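Flanum Home Help > Tidying and Storage > Display and Shelving

What do I do with a built-in alcove that's too deep to be a shelf and too odd to be a closet?

Asked by Orathai Sukprasert
2,000 views, 6 people follow this question

Hi everybody! Long-time reader, first time I've had something worth asking. We moved into the upstairs part of our building in January and I inherited a great big white built-in along one wall. The left side is fine, it's open cubbies one above the other and I know what to do with a cubby. The middle is what's driving me up the wall. It's one deep recess with a curved shelf over the top, and whatever I put in it either looks lost or looks like I was interrupted while cleaning.

Right now there's a pink cushion lying flat along the back and my artificial flowers in the black square vase over on the left (hydrangeas in a pale lavender-blue, with some peach and beige ones mixed in, I love them, please don't tell me to throw them out). The vanity with the oval mirror is just past it, so the two things get looked at together whether I like it or not.

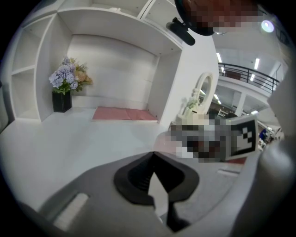
My sister thinks the flowers should go over on the vanity next to the little potted plant and the alcove should be for baskets. I think baskets would make it look like a mudroom. But I also can't keep dusting around a bouquet that sits down on the floor of the thing where you have to fold yourself in half to reach it. The back corners are impossible. I've been going in there with a dry paintbrush.

Things I've already tried:
a tension rod and a curtain (looked like a puppet theater)
books, spines out (they slid)
one big floor lamp, which I had to take out again because the curved part on top got in the way

The other thing is that I don't want to drill. It's not my wall to drill into. I'd like to spend less than what a real piece of furniture costs, and I'd like it to be something I can undo in an afternoon. Is there a trick to deep spaces, or do I just need more stuff in it? Less stuff? I keep going back and forth.

Edited to add: a couple of you asked about lighting. The ceiling fixtures are plenty, I don't need a lamp in there, I only wanted one because I already owned it.

Answer 1
by Montserrat Valcárcel
Marked as helpful by the person who asked

Oh, I had one of these! Mine was in a hallway in Dresulholm and it was even worse than yours because it had a radiator pipe going through it. So take this from somebody who has been on her knees in an alcove with a dustcloth more often than she'd like.

The depth is the whole problem. You're treating the floor of the alcove as the display spot, and your eye never gets down there. Bring the display up and forward. I used an upside-down crate with a piece of cloth over it, and the vase went on that, close to the front edge. Leave the space behind it for things you want to own but don't want to see. I kept wrapping paper back there for years and no guest ever noticed.

About the cushion. I would either make it do a job or find it another home. If the alcove floor will take a person's weight, and please check that first by pressing hard all over it, then fold a blanket next to the cushion and call it a reading nook. A thin mat flat against the back wall reads as something waiting to be put away. If you can't sit there, roll it up and stick it in one of the cubbies on the left.

I'm with you on baskets, mostly. One is nice. A row of them and you're right, it's a mudroom.

Before you buy anything, do a sorting session. I mean it. Take out every single thing that lives in or near that built-in, set it all aside, and put each piece back one at a time. I do this with all the small stuff too, the hair clips and whatever has rolled to the back. You pick up each thing and you decide. If you decide by looking at the pile, you'll decide to keep the pile.

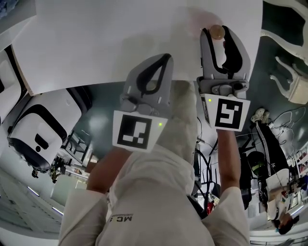

Reading time for this answer: 5 min

Okay, so once everything is out, here's how I go. Big things first. The vase, the cushion, anything taller than your forearm. Put those back and walk away, make coffee, come back and look from the doorway. Then medium things. I don't let the small ones back into the alcove at all, they go in a lidded box in a cubby. Small things in a deep recess vanish and then you find them when you move out.

For the dusting, get one of those long flat microfiber wands meant for under refrigerators. It goes into the back corners and you don't have to fold in half! Artificial flowers you can take outside and hit with a hair dryer on cool. Do it every month or so and they never get to that gray stage. If they're already there, a barely damp cloth, one petal at a time, with something good on the radio.

And tell your sister the potted plant is happier alone on the vanity. Two arrangements next to one mirror gets crowded fast.

Answer 2
by skeltthorpe_dad

Just put a shelf riser in it. I got an Onsri one secondhand and it's fine. No drilling. Measure the depth first, mine stuck out.

Answer 3
by papercrane800

I don't agree that you need to raise everything up. Low displays can look really good if you go bigger, and a bouquet in a square vase is already a nice solid shape. I would slide it over to the right so it isn't tucked against the cubby side, and then do nothing else for two weeks. Sometimes it only looks wrong when you've been staring at it.

If you do want to fill the back, lean something flat there. A big piece of foam board covered in fabric costs next to nothing and makes the recess look shallower. Pick up the peach from the flowers, or the pink if the cushion is staying. Removable putty on the top corners keeps it from tipping forward.

I wouldn't bother with the hair dryer, by the way. Mine blew a leaf off.

Comment from Orathai Sukprasert
Thank you all!! I'm trying the crate this weekend, and if that's a flop I'll do the foam board. The wand is already ordered. Montserrat, did you staple the cloth on your crate or just drape it? Mine keeps slipping when I practice with a towel.

Reply from Montserrat Valcárcel
Draped, with a couple of safety pins at the back. Iron it first or you'll see every crease.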